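From: Vilja Tuominen
To: laundry-room list
Subject: Re: T-shirts, fold or roll?

Hanne Kallio wrote:

> We have 25 blue T-shirts to put away and one shelf for them.
> Last December we rolled them and the collars looked bad
> by the time anyone wore them. Should we fold this time?
> And does it matter what you fold on? I use the ironing
> board and the sleeves keep slipping off.
>
> Hanne

Hanne,

Fold them. Rolling is fine for a suitcase, but on a shelf the ribbed collar gets pressed out of shape.

I would skip the ironing board. Use a bed or a big table with a sheet over it, so the whole shirt has room. My order:

1. Lay the shirt flat and pull the sleeves out to the sides.
2. Smooth from the collar down to the hem. Check that the neck isn't folded over on itself.
3. Fold each side in to the middle, sleeve back on top.
4. Fold up from the hem in thirds.

If a shirt comes out crooked, pick it up, shake it and start again. Fixing it halfway takes longer.

Toshio asked about shelf paper. I don't use any. Pentti has the spare Jimora bins if you run out of shelf, and 10 shirts fit in one if you stand them on edge.

Pictures are below.

Vilja
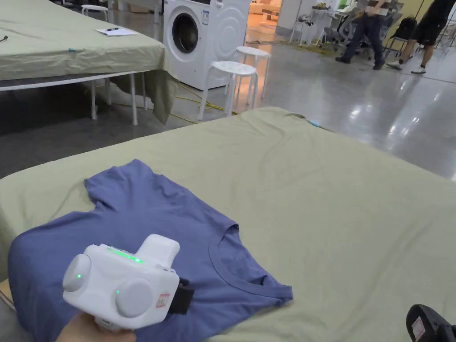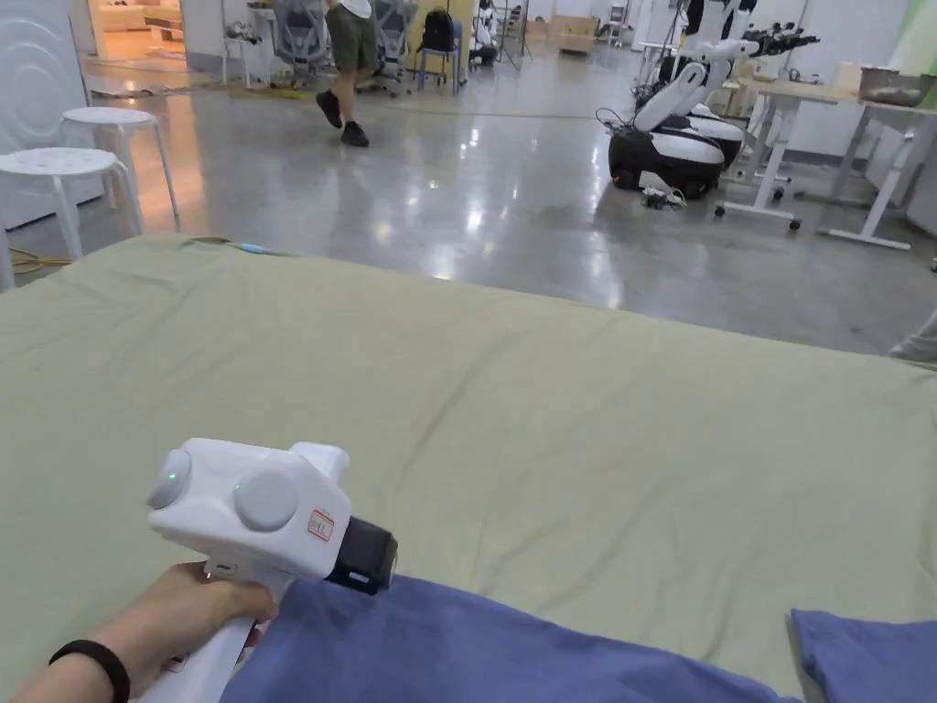
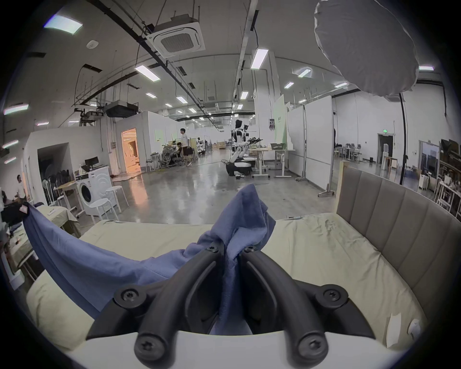
Blue cloth on a pale sheet. The first one shows the T-shirt collar.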